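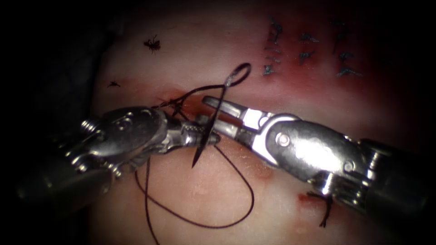 Figure 1. Two robotic instruments and a curved needle with dark thread over a pink tissue pad.

4.2 Sole wear and resale grading

The second part of the study dealt with retro basketball shoes sold through Flundus, a resale shop in Brandurport. We looked at 146 pairs that came in with a grade already given by the seller. Each pair was graded again by two members of the team, Mabli Dafis and Abhishek Gautam, who worked apart and did not see the seller's grade or the asking price.

Grades ran from 1 (heavily worn) to 6 (unworn, with box). The graders looked at the outsole, the midsole paint, the heel lining and the toe box, in that order. Yellowing of clear rubber was written down but left out of the grade, as buyers do not agree on whether it counts as damage. Some collectors ask for it.

The two graders gave the same grade for most pairs. Where they differed it was nearly always by one step, and mostly over creasing at the toe. White leather caused more trouble than suede or nubuck - creases show up strongly under shop lighting and much less by a window. From November onwards all grading was done at the same table with the same lamp, and the earlier pairs were graded a second time.

Sellers tended to grade their own shoes higher than we did. The gap was widest in the middle of the scale. Pairs called unworn were usually unworn, and pairs called heavily worn were always so. Shoes described as "worn once or twice" made up a large share of the disagreements, and several had clear heel drag on the outsole.

Midsole paint was a separate problem. Some 60 pairs had been repainted at least in part, and few of the listings said so. Repainting was easiest to find along the edge where the midsole meets the upper. We treated a repainted midsole as worn, whatever its look, and used the Jomik colour chart to compare the left and right shoe. Pairs in the Cheng colourway were left out of this comparison because the chart has no match for the grey used on the heel.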